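How to move a long table without damaging it or the floor

A long, narrow table is awkward to shift, even when it isn't heavy. Most of the damage happens in the first few steps, when one end goes up before the other or a leg gets dragged. These notes are for two people moving a table within a room or into the next one.

What you need
A soft cloth, a tape measure, a dustpan and brush, and 6 felt pads if your table has a middle pair of legs.

1. Clear the top
Take everything off, including cloths and runners. Wipe the top and dry it well. A damp edge is hard to grip.

2. Check the underframe
Crouch down and look underneath. Tighten any loose bolts by hand, then give them a quarter turn with the key. If a leg still wobbles, take it off and carry it separately.

3. Measure the route
Our table is 2000 mm long and 500 mm wide. It goes through a normal doorway easily, but turning in the hall is another matter. Measure the tightest corner before you pick anything up.

4. Sweep the floor
Grit under a leg will mark wooden flooring quickly. Sweep the whole route and move any cables out of the way.

5. Take an end each
Stand at the two short ends, facing each other. Put your hands well apart, near the corners, with your fingers under the top. Agree who is giving the word. Lift together on three, bending your knees, and raise it only as far as you need to clear the floor.

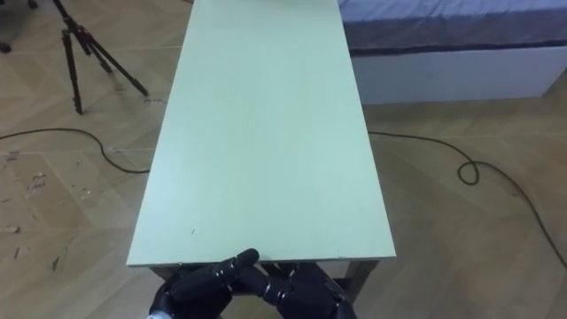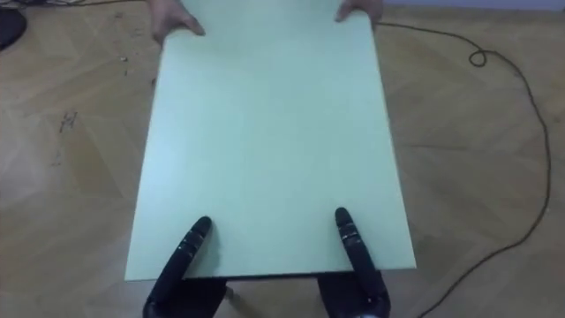
6. Walk slowly
The person going backwards sets the pace. Take short steps and keep the top level. Stop and set it down if either of you needs a new grip.

7. Set it down
Lower both ends together, straight down. If the position is slightly wrong, lift again. Pushing the last few centimetres is how ours lost a foot cap in November.

8. Fit the pads
Tip the table on to its long side over the cloth, stick a pad under each leg and press for a minute. Leave it to set overnight before putting anything heavy on top.

Written by Busisiwe Molefe. Updated Dec 15, 2025.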